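Home | Reviews | Scooters | Transit | Contact

Narlow Commuter Scooter Review

The Narlow is a folding electric scooter sold to riders who cover the last stretch between a train station and an office. I rode it through August on the Petus line, 13 stops each way, and folded it at both ends.

The latch is a single lever at the base of the stem. It locks firmly and needs one hand. Folded, the scooter fits under a standard train seat, though the rear fender catches on the seat rail. Battery capacity drops noticeably on hills, and the display reads full for too long before falling in large steps.

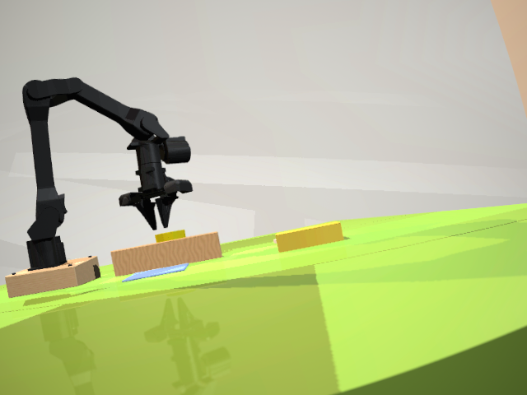 Braking is handled by a rear drum and a motor brake on the front wheel. The two are blended by the controller, and the lever has a dead zone at the start of its travel. Charging from empty takes 60 minutes longer than on the Sudo, which costs $830 and has a smaller pack.

Recommended for flat routes. Riders with steep streets should try the Sudo first.

Reviewed by Zhiqiang Fang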